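### 3.2 Storage depth and reach in small kitchens

In the second part of the study we looked at how the depth of storage affects daily use of a small kitchen. Earlier work in Rutherford treated depth mostly as a question of volume: a deeper cabinet holds more, and is therefore better. Our interviews do not fully support this view. Many households told us that the back half of a deep base cabinet is used only for things they seldom need, and that the same things would be stored elsewhere if another place was available.

We compared two layouts, named Skovon and Zukard after the housing blocks in which they were first built. The Skovon layout has deep base cabinets with fixed shelves and doors. The Zukard layout has shallower cabinets, but it adds drawers that open to their full length. Both layouts have the same floor area and the same length of counter. The sink and the stove are also in the same position, so that the walking distance between them does not influence the result.

The participants were 50 households, all of which had remodeled or moved in less than two years before the survey began. Each household kept a short diary in which every opening of a cabinet or drawer was noted, together with the item taken out. Incomplete diary pages were removed before the analysis. From the remaining pages we selected 2000 entries for each layout by random draw.

In the Skovon layout, the diary entries are concentrated on the front part of the lowest and middle shelves. Items from the back were often taken out after moving other items first, and several participants wrote that they had bought a product again when they already owned it. In the Zukard layout the entries are spread more evenly. However, participants complained that tall bottles did not fit in the upper drawers, and this complaint should be taken seriously in any new design.

The preference for drawers was weaker among households that cook rarely. We think that these households judge a kitchen more by its appearance and by the free space on the counter. The Emow questionnaire, which we used at the end of the diary period, does not separate these two aspects, and we can therefore not decide between them.

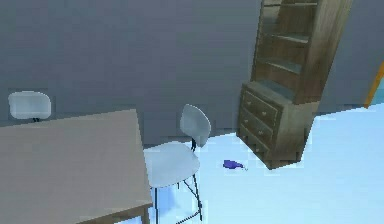
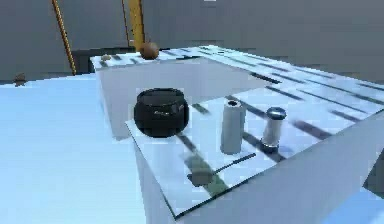 **Figure 4.** Computer-rendered interior views, each including a table.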